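**Floor tape** is any sticky tape put down on a floor on purpose, usually to mark something: a line, a box, a path, the spot where the couch is going to go. I've been keeping this page going for a while and it has grown a lot longer than I meant it to. Last gone over October 21, 2025.

## What counts

I use the name loosely. Gym people mean the thick vinyl stuff for court lines, theater people mean cloth tape, and everybody else means whatever roll was in the kitchen drawer. All of it belongs on this page as far as I'm concerned. The tape that holds a carpet down from underneath has its own page, and so do the gritty anti-slip strips for stairs, which are really closer to sandpaper.

The main kinds you'll run into at home are:

- **Painter's tape.** Crepe paper, often blue, with a weak glue. Easy to tear by hand.
- **Masking tape.** The same idea in tan with a stronger glue, and harder to get back up.
- **Vinyl tape.** Smooth and stretchy, comes in every color, and takes foot traffic well.
- **Gaffer tape.** Cloth, matte, tears straight across. Costs a lot more than you expect the first time.

Duct tape gets used too, and I wish it didn't! It leaves a gray goo that I have scraped off two different floors on my knees.

## Where people use it

Schools are the big one. If you ever had to sit on a taped line for story time you already know how well it works on small kids (and how fast they start picking at the ends). Dance studios tape the center of the room. Church halls tape out where the tables go so that whoever sets up next time doesn't have to measure. I've seen a whole kitchen laid out full size on a bare floor in Jastdale, with the fridge door swing drawn as a curve of little short pieces, and the couple walked around in it for an evening pretending to cook. They moved the sink because of that.

Floor games are another. Four square, hopscotch, indoor shuffleboard, the one where you slide a plastic cup from box to box and score by where it ends up.
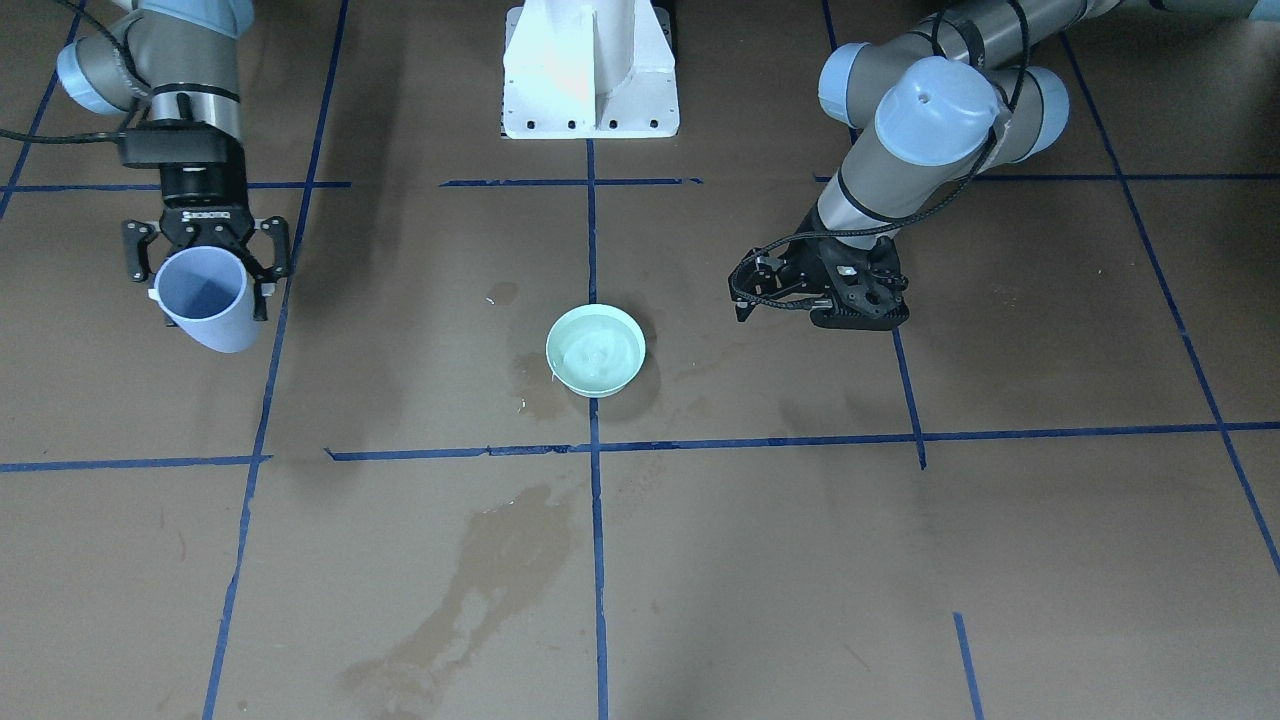

Hopscotch is the one I get asked about most. For grown-up feet I make the squares 29 centimeters on a side, and for little ones you can go quite a bit smaller. Put the number in each square in tape as well, if you have the patience. The 2 and the 3 are miserable and I usually cheat and make them square, like on an old alarm clock.

## Putting it down

Sweep first, then wipe, then let the floor dry all the way. I know everyone skips the wiping. Dust is the main reason the ends lift, and you can't see most of it.

For a straight line, stick down the first few inches, walk the roll backward to where you want to finish, pull it snug and lower the whole length in one go. If you unroll and press as you travel, it wanders. Snug is the word, by the way, and tight is too far – stretched vinyl pulls itself back over the next day or so and leaves a gap at each end. Paper tape doesn't stretch much but it will snap on you, always right near the finish.

Corners can be overlapped or butted. Overlapped is quicker and stays down better. Butted looks nicer, and if you're marking a game it settles the argument over whether the corner is in or out. For a grid I run all the long lines first and then lay the cross lines over the top of them, so the strips all come up easily in the reverse order.

Then rub it. A spoon works, or an old library card. Go over each piece twice and spend longer on the ends.

## Spills and damp

Paper tape and water don't get along. The top coating on painter's tape will shed a splash for a bit, but once liquid gets in at an edge or a crease it travels, the paper goes soft, and the glue underneath turns to something like rice pudding. Blot it, leave it alone until it's dry, and only then decide whether to swap the piece. Pulling at it while it's soft gets you a hundred tiny shreds. 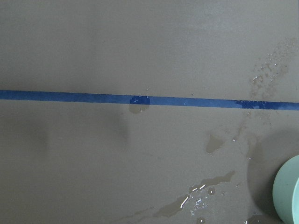 Leonie Rathjen wrote in to disagree with me on this. She says to cut out the wet bit right away with a craft knife and patch it, because juice left under tape will stain an unsealed floor long before the tape dries out, and she has the marks in her hallway to prove it. I've come around to her view for juice, coffee and anything else with color in it. For plain water I'd still wait. (She also says vinyl is the answer to all of this, and she may well be right, but I like paper.)

Damp from below is a different headache. A basement slab can push enough moisture up that nothing sticks to it through July, whatever the label promises. Tape down a square of plastic wrap overnight, and if there's fog under it in the morning, wait for drier weather or use chalk.

## How long it can stay

Every roll has a number of days printed inside the core or on the wrapper, and that number is for walls and window trim. Nobody walks on those. My own test was on a sealed wood floor in a back room that gets plenty of sun, with two rolls I had lying around, a Lundero painter's tape and a yellow vinyl from Mokon. I pulled up a foot of each whenever I remembered.

| Tape | Came up clean | Started leaving glue |
|---|---|---|
| Lundero, blue paper | day 5 | day 29 |
| Mokon, yellow vinyl | day 60 | day 72 |

That's one floor and one person with a notebook, so please don't plan a gymnasium around it. Sunlight made a bigger difference than feet did. The stretch by the window went brittle first, and the piece under the bookcase was still peeling up like new at the end.

## Target games

These deserve a section of their own, mostly because I love them. You tape a grid, put a bowl in one of the squares, and toss things at it from behind a line. Beanbags are best, rolled socks are fine, and dry pasta shells are a terrible idea that I keep having.
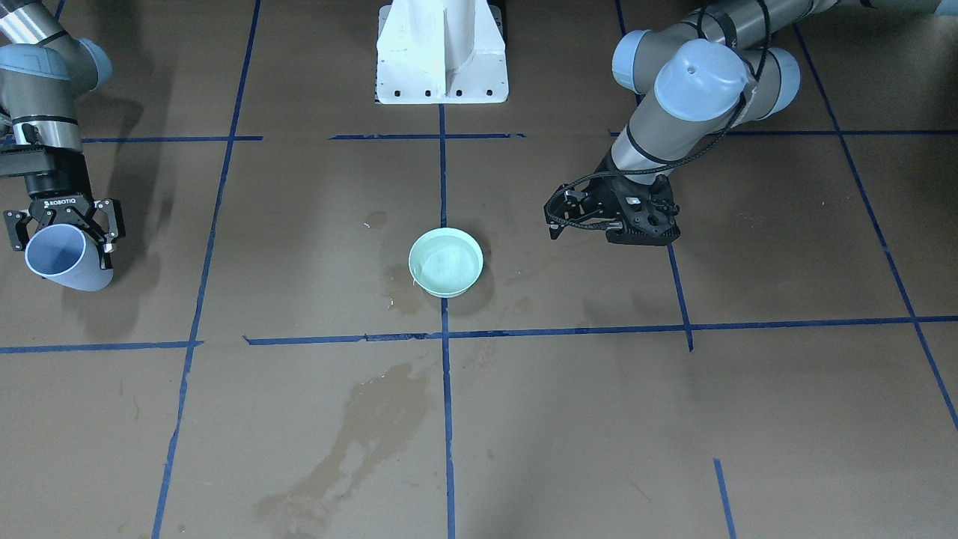
*Mint-green bowl inside a grid of dark blue tape.*

Scoring is up to you. The version I grew up with gives you one point for landing in the bowl's square and three for the bowl itself, and you lose your turn if you knock it over a line. The Engström rules, named for the family on our street who made them up, have the bowl moved one square farther off after every hit. That makes for a long game. We once had to stop for supper with the bowl in the pantry.

A lighter bowl is harder, as it scoots. Some people put a loop of tape under it, and I think that takes half the fun out.

## Taking it up

Go slow and pull low. Fold the end back on itself and draw it along the floor at a flat angle, the way you'd peel a sticker off a library book.
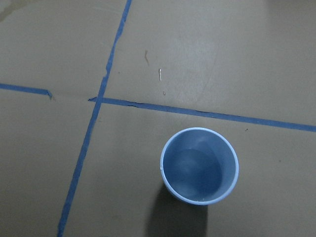

If it starts tearing in slivers, stop and warm it with a hair dryer on the low setting, then try from the other end. Old paper tape nearly always tears better in one direction than the other, and I've never worked out why.

For glue that stays behind, start with the mildest thing and work up. Warm water and dish soap first. Then a dab of cooking oil, left for ten minutes and wiped off with more soap. Rubbing alcohol works on tile but it can cloud the finish on wood, so try it inside a closet before you go anywhere near the middle of the room. A plastic scraper is fine on most things. A metal one is fine on nothing, in my experience.

## See also

- Chalk lines
- Gaffer tape
- Hopscotch
- Carpet tape
- Getting candle wax out of floorboards (my other long page, sorry)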